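Household Paperwork Tips: Keeping Track of a Few Shares at Home

Plenty of households own a little stock. It may have come from an old job or a relative, and the papers end up in whatever drawer was closest. These tips are for keeping that small pile in order, especially when one of the companies merges or changes its name.

Start with one folder per company. Write the current name on the tab in pencil, with any old names under it. Our Plarnholm folder began as Ovari, and the statements from both years are still in it. Without the old name on the tab we would have gone looking for a folder that no longer existed.

Keep the purchase record at the front. You want the date, the number of shares and the total paid, including the fee. If you bought 20 shares for $300 and later trade them in a merger, you will need that $300 to work out your gain or loss. 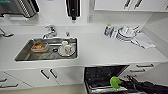

Old statements can be thinned out. If the year-end statement lists every transaction, check the monthly ones against it and then shred them. Purchase records stay until the shares are sold, and for several years after that. We keep ours for 7.

When a merger notice arrives, read the first page and look for a deadline. Write it on the kitchen calendar the same day. Some notices ask you to choose between cash and new shares, and if you don't answer, the choice is usually made for you under the terms of the deal.

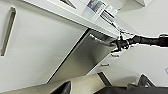
Fractions are easy to lose track of. If the deal gives one new share for every 2 old ones and you own an odd number, the half share is often paid out in cash. The check can be small – ours was for less than a bag of groceries – but it may still have to go on your tax return. Put the stub in the folder before you deposit the check.

Paper certificates need more care than statements. Don't staple, fold or laminate them, and don't sign the back until you have instructions from the transfer agent. A flat envelope in a fire-resistant box works well. Keep a photocopy somewhere else.
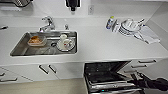
Do not throw out a certificate just because you don't recognize the name. Ours said Vasiliu, and it took an afternoon of searching to learn that the business had become part of Celtura. Your state's unclaimed property office is a good place to check too, and searching is free.

Tell the transfer agent or broker when you move. Mail forwarding runs out, and uncashed dividend checks can be turned over to the state after a few years.

Go through the whole box once a year. April suits us, with the tax papers already out on the table.

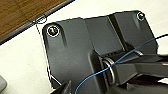

Round screws recessed in a dark gray plastic housing.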